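Is a paid decluttering course worth $411, or am I about to buy a PDF?

Home & Household > Storage and organizing
Posted by pocketlint_dot, 15 June 2025

My sister-in-law signed up for the Lolex home reset course and has talked about very little else since. It's $411 for the full version, and for that you get video lessons, a workbook, and access to a coach by chat. You're supposed to take everything out of one category at a time (toiletries, tools, packaging, paper, and so on), sort it into bins by color, and live with the result for a while before you decide what leaves the house.

I have a two-bedroom in Otville with one hall closet and a garage I can't park in. I'm not a hoarder. I just have a lot of half-used things and empty boxes I keep "in case I have to send it back."
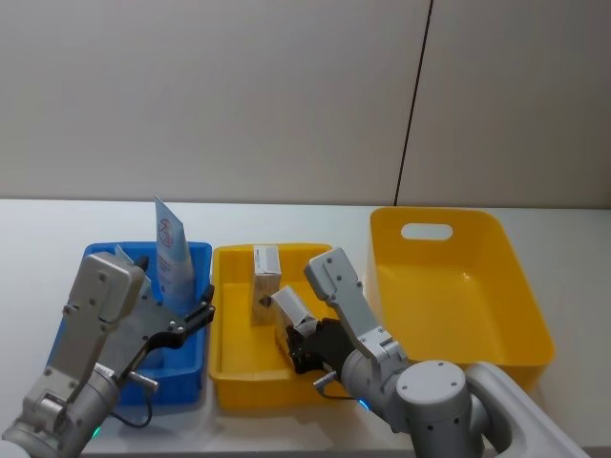

What bothers me is that the sales page never says what happens after the sorting. It has a lot of language about calm. It also says most people see results in the first session, and I'd like to know who counted and what they called a result. If I move stuff from a closet into bins and then put the bins in the closet, have I done anything?

I did ask their support. They wrote back that the method "works if you trust the process," and I don't find that reassuring from somebody who wants my card number.

Has anyone paid for this or one of the others like it? I've seen Fledine mentioned too, and it's cheaper, but the reviews all sound like the same person wrote them. I'd also take plain advice on doing it for free.

gravelroad_ked
Accepted by the poster

I did the Fledine one two summers ago. I have not taken the Lolex course, so take this for what it is, but from your description the two are close cousins.

The good part was the deadline. I had paid, so I did it, and I would have gotten the same push from inviting my in-laws to stay. Everything in the lessons I had already read in library books, and the library books had better drawings. The coach took two days to answer and then told me to reread the workbook.

The color thing I would ignore. They make a big deal out of it and then try to sell you matching containers. I used what I had. Once the bins were full I couldn't have told you what any color stood for, and the labels did all the work.

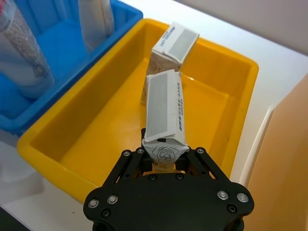 Boxes deserve their own rule, though, and neither course seems to have one. Look up the return window for whatever came in the box. If the window has closed, flatten it and put it out with the cardboard. The exceptions I make are things I expect to resell, and I had to be strict about that, as I had been "expecting to resell" a bread machine for years. Warranty claims nearly always want the receipt or the serial number, so take a picture of both and let the carton go. Check your own paperwork before you do, I'm not going to promise you every company is reasonable.

For the garage, start with whatever is closest to the door. The courses tell you to start with the easiest category. I did that and had a lovely bathroom cabinet and a garage I still couldn't walk through, and by then I had run out of weekend. Metal odds and ends went in a coffee can. If you can't say what a part belongs to, it can go in a second can, and I was told to throw that one out after a year. I haven't yet.

As to whether it lasts, mine lasted until the holidays.
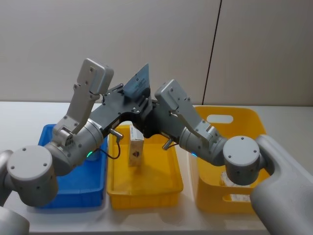

bluebonnet_ann

I disagree with some of that. I paid for Lolex, full price, and I don't regret it, but I also won't pretend it was magic. The workbook has a page where you write down what you'd pay to buy an item again today, and that page got more out of my house than all the videos put together. You now know about the page. Get a notebook.

Where I think they mislead people is on time. The ad says an afternoon per category. Paper took me most of June. Toiletries really were an afternoon, and most of that was squinting at the dates on tubes of things.
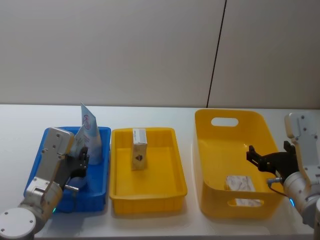
Sunscreen and anything medicated I'd look at first, because those do have expiration dates that matter. Lotions usually have a little open-jar symbol with a number of months in it. How much stock you put in that number is up to you. I notice the people printing it are also the people selling the replacement. If it smells off or has separated, out it goes. Old medicine shouldn't go in the sink, so ask your pharmacy whether they take it back.

They do offer refunds, but read the terms before you pay. Mine said I had to show that I'd "completed the exercises," and I never found out what would have counted as showing it.

If you need somebody to be accountable to, trade Saturdays with a friend. You do her closet, she does yours. My friend was a lot ruder than the coach and got through more shelves.

tinroof22

dont buy it. Farouk in the shopping center has plain bins, get two or three at most, when they're full you stop keeping things. if you buy more bins you will fill more bins. also measure the closet first, the lids stick out farther than you think and I had to take two back

pocketlint_dot

Thanks, all. I'm holding off on the course. The notebook page sounds like the only thing in there I'd want. Still not sure about the boxes, there's a vacuum I don't trust.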